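Scale, Cloudy Ice and Other Kitchen Water Grievances
By Cempaka Liew

Our water is hard enough to have opinions. It has killed one kettle, dulled a perfectly good set of glasses, and left a white crust on the kitchen faucet that my mother-in-law once took for a design feature. What follows is what I do about it, in the order the complaints came in.

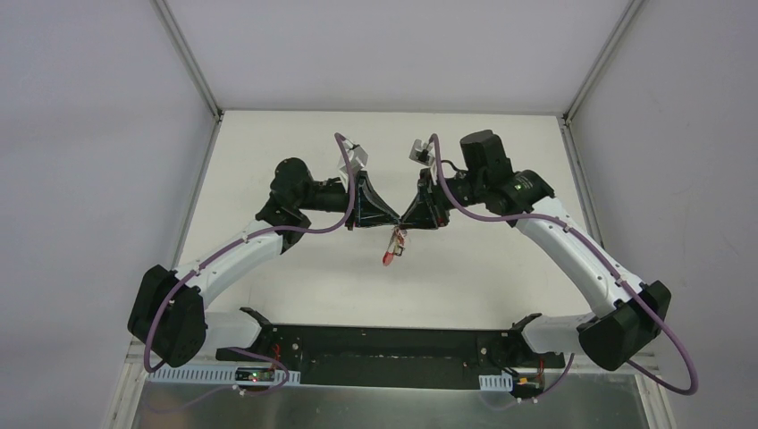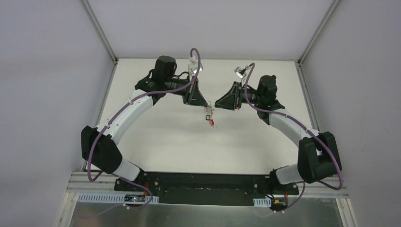
The kettle. Fill it halfway with equal parts white vinegar and water, bring it to a boil, switch it off and go away for an hour. Pour out, rinse, boil plain water once and throw that out too. If you skip the last step your tea will taste like a salad. Bad cases need two rounds. Don't go at the inside with a scouring pad, however satisfying it sounds.

The faucet. Soak a rag in vinegar, wrap it around the crusty part, hold it on with a rubber band and leave it for half an hour. Keep an eye on the time if the finish is brass or anything fancy, or use dish soap and patience instead. Unscrew the little screen at the tip while you're there. Mine held enough grit to pot a cactus.

Ice that tastes like the freezer. Most of the time the water is innocent and the onion is guilty. Dump the ice, wash the bin with warm water and baking soda, dry it, and put a lid on whatever you were storing in there. We found a fish pie from January.

Cloudy ice. It's mostly trapped air, and it's harmless. I spent a whole weekend boiling water twice for the sake of clear cubes, and the guests put them in cola. If you must, freeze a small cooler of water with the lid off and saw away the cloudy part at the bottom. I have done this exactly once.

The ice maker. Unplug it before cleaning, use whatever cleaner the manual names, and throw away the first batch or two afterward. Ours is a Lindstead, and the manual hides this on page 154, between the warranty and the Portuguese.

Pitcher filters. Change the cartridge when the instructions say, and write the date on a bit of masking tape stuck to the base. Ours says Sat 11 May, which I would otherwise remember as "recently" until Christmas. The Amach pitcher has a little light for this. The light has been red since we bought it.

The dishwasher. If it has a salt compartment, put dishwasher salt in it. Table salt is no good, and neither is the pink stuff. Wipe up any spills straight away and run a rinse. Glasses that stay cloudy after a vinegar soak are probably etched, and there's no fixing those. Call them frosted and serve juice.

Next time: the shower head, which has 2 working holes left, both aimed at the ceiling.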